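Setting up your fixtures and team sheet
Last updated: March
By Flora Galbraith
14 shares | 3 comments

Part two of the Vosura club guide. If you haven't made your club page yet, go back and do part one first, then pop the kettle on and come and join us again.

This section takes you from an empty season to a published fixture with a team sheet the players can see on their phones. We've used Stoltcombe Football Club in the steps, with their manager Hanneke De Graaf doing the clicking, but it works in just the same way for walking football, the under-twelves or a Sunday side that only gets together when the pitch isn't under water.

Before you start

Have your league's fixture list to hand, along with your squad's names and shirt numbers. You'll also want your league code, the four digits printed at the top of the registration letter (Stoltcombe's is 1291, so you'll see that in the steps, but please don't type theirs in!).
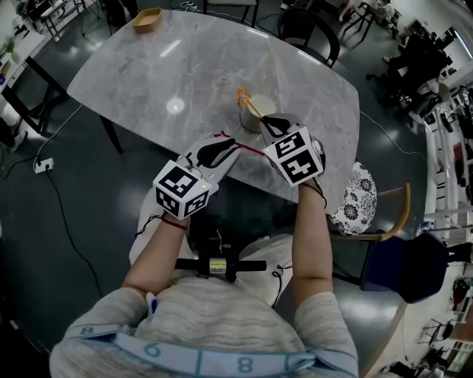
Adding your first fixture

1. Sign in and choose Season from the menu on the left. If the menu is hidden, press the three little lines in the corner and it will slide out.

2. Press New fixture. Type your league code in the first box and wait for the name of your division to come up next to it.

3. Start typing your opponents' name. Clubs already in your division appear as you type, so Hanneke only needs "Ran" before Randinwood is offered to her. If your opponents aren't listed, press Add a visiting club and fill in the short form.

4. Choose Home or Away, then set the kick-off. Times use the 24-hour clock, so three in the afternoon goes in as 15:00.

5. Press Save as draft. Drafts can only be seen by you and your assistant, and you can leave them sitting there as long as you like.

Note: Cup ties go in under Knockout, with a separate tick box for extra time and penalties. Each season holds up to 64 fixtures, cups and friendlies included, which ought to be plenty even for those of you who can't say no to a pre-season kickabout.

Picking the team

6. Open the draft and choose Team sheet. Your squad is listed down the left and the pitch is on the right.

7. Drag each player to a position. On a phone, press and hold the name for a moment first, then drag.

8. Fill in the bench. You can name a matchday squad of up to 16, starting eleven and substitutes together. Anyone serving a suspension shows in grey and can't be moved until the ban has run out.

9. Tap your captain's name twice to add the armband, and do the same for your goalkeeper if the gloves symbol hasn't appeared by itself.
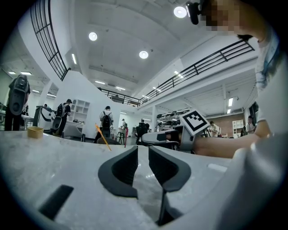
White hand-held gripper with two black fingers, at a marble-patterned tabletop.

Publishing and late changes

10. Press Publish. Everyone in the squad gets a message, and the fixture moves from Drafts to Coming up.

11. To make a late change, open the fixture, press Edit and swap the players over. Only the two players concerned are messaged, so you won't set everybody's phone buzzing at breakfast.

Caution: The team sheet locks 40 minutes before kick-off. After that, changes have to go through the referee on the day, and you can bring the page up to date once the match is over.

Caution: Deleting a published fixture also deletes its scorers, cards and match report. If a game is called off, use Postpone instead and everything will be kept for the new date.

If something looks wrong

The division doesn't appear: check the code again, as a 1 and a 7 are easily muddled in some of the older letters.

A player is missing: their registration may still be waiting. Look under Squad, then Pending, and give it until the next morning before you write to us.

Two fixtures clash: both will carry an amber flag. You can still save them, but you can't publish the second until one of the kick-off times is changed.

If you're still stuck after all that, send a message from the Help page with your club name and the fixture in question. Abhishek Ahuja and Hina Hashmi look after the inbox between them and are very patient. Part three covers entering results and league tables.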